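# Festby 소개

객실 9개짜리 작은 숙소입니다. 호텔이라고 부르기엔 작고 민박이라기엔 좀 크고. 그냥 Festby라고 불러주시면 됩니다. 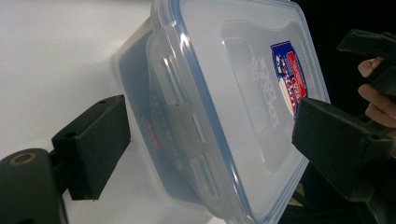

처음엔 객실 네 개로 시작. 1층은 식당이었고 2층은 창고처럼 쓰던 건물인데, 창고 치우고 벽 세우고 욕실 넣고 하다보니 방이 하나씩 늘었습니다. 3층은 제일 나중에 고쳤고요. 그래서 층마다 분위기가 좀 다릅니다. 복도 폭도 다르고 문손잡이도 다르고. 통일하자는 얘기가 매년 나오는데 아직 못 했음.

## 누가 운영하나요

대표는 Mercy Urio. 호텔 객실부에서 오래 일하다가 독립했습니다. 프런트에도 직접 나오고 바쁜 날은 침대 시트도 같이 갑니다. 조식 주문 받는 사람이 대표인 경우도 많으니 놀라지 마시길.

나머지 직원은 프런트 두 명, 주방 두 명, 객실 정비 세 명. 성수기엔 조금 더 늘어납니다. 외주 안 쓰고 다 직접 고용입니다.

## 객실

- 더블 룸 다섯 개
- 트윈 룸 세 개
- 가족실 한 개 (3층 끝방, 최대 네 명)

욕조는 가족실하고 201호에만 있어요. 나머지는 샤워부스. 욕조 있는 방 원하시면 예약할 때 메모란에 꼭 적어주세요. 당일에 말씀하시면 바꿔드리기 어렵습니다. 진짜로 방이 몇 개 없어서요.

매트리스는 전부 교체했고 베개는 두 종류. 낮은 거, 높은 거. 침대 위엔 낮은 게 올라가 있고 높은 건 옷장 위칸에 있습니다. 더 필요하면 내선 0번.

길가 쪽 방은 아침에 버스 소리가 조금 들립니다. 예민하신 분은 마당 쪽으로 요청. 대신 마당 쪽은 해가 늦게 들어옵니다. 둘 다 되는 방은 302호 하나뿐인데 제일 먼저 나가요.

엘리베이터 없습니다. 계단이 가팔라요. 짐은 저희가 올려드리니 무리하지 마시고 프런트에 맡기세요. 계단이 힘드신 분께는 2층 방부터 드리는데, 2층도 계단은 계단이라서... 예약 전에 전화 한번 주시는 게 좋습니다.

## 식당 Zamani

1층 식당 이름은 Zamani입니다. 숙박 안 하셔도 이용 가능. 동네 손님이 절반쯤 됩니다.

조식은 7시부터 10시까지. 뷔페 아니고 접시로 나갑니다. 달걀은 어떻게 해드릴지 여쭤보고, 국이나 수프 중 하나 고르시면 되고, 빵은 매일 아침에 굽습니다. 늦잠 자면 빵이 없을 수 있음. 밥은 있습니다.

저녁은 6시부터 9시. 메뉴는 짧아요. 생선 하나, 고기 하나, 채소 요리 두 개, 그날그날 바뀌는 거 하나. 월말에 메뉴를 손보는데 닭고기 조림은 뺐다가 항의를 너무 받아서 다시 넣었습니다.

알레르기는 미리 알려주시면 따로 준비합니다. 체크인 때도 여쭤보지만 주방이 장 보는 시간이 있어서 전날까지 알려주시면 제일 좋습니다. 유아식 데우는 것도 됩니다. 그냥 주방에 가져오세요.

## 숫자 몇 개

작년 한 해 투숙 2,534박. 재작년은 705박이었는데 그땐 3층 공사로 거의 반년을 닫았어요. 올해 목표는 2,834박이고 지금까지는 나쁘지 않습니다. 방을 더 늘릴 계획은 없습니다. 늘릴 자리도 없고요.

## 같이 일하는 곳

세탁은 Priker에서 합니다. 시트랑 수건 매일 아침 수거, 다음날 들어옴. 처음엔 저희가 직접 빨았는데 장마철에 두 손 들었어요.

커피는 Gadska 원두. 식당에서도 쓰고 객실 드립백도 같은 원두입니다. 로비에서 드립백만 따로 사실수 있습니다. 디카페인도 갖다놨는데 자주 떨어지네요. 채워두겠습니다.

## 자주 듣는 얘기

후기에 제일 많이 나오는 게 직원 얘기랑 침대 얘기입니다. 감사합니다, 다 읽고 있어요. 제일 많이 나오는 불만은 주차. 건물 앞에 세 대밖에 못 댑니다. 먼저 오신 분 순서고, 다 차면 걸어서 5분 거리 공영주차장으로 안내해드려요. 주차비는 1박당 한 번 저희가 냅니다. 영수증 꼭 챙겨오세요.

와이파이가 3층에서 느리다는 말도 많았는데 3월에 공유기를 새로 달았습니다. 그래도 안 되면 말씀해주세요. 방마다 좀 달라서 직접 가서 봐야 압니다.

난방은 방에서 조절 가능합니다. 다만 켜고 나서 따뜻해지기까지 시간이 좀 걸려요. 겨울엔 도착 시간을 알려주시면 미리 틀어놓겟습니다.

## 체크인 / 체크아웃

체크인 오후 3시, 체크아웃 오전 11시. 일찍 오시면 짐 맡기고 식당에서 차 한 잔 하세요. 방 준비되면 바로 불러드립니다. 밤 10시 넘어서 도착하시는 분은 미리 전화 부탁드려요. 프런트가 비어있어도 당직이 건물 안에 있으니 벨 누르시면 내려옵니다. 두 번 누르세요, 한 번은 잘 안 들려요.

취소는 3일 전까지 전액 환불. 그 뒤로는 1박 요금 빼고 돌려드립니다. 날짜 변경은 방만 있으면 그냥 해드려요.

반려동물은 죄송하지만 안됩니다. 마당까지는 괜찮아요.

단체 문의, 식당 대관 문의는 프런트로. 메일보다 전화가 빠릅니다. 메일은 대표가 저녁에 몰아서 답장합니다.

마지막 수정: 2019년 10월 17일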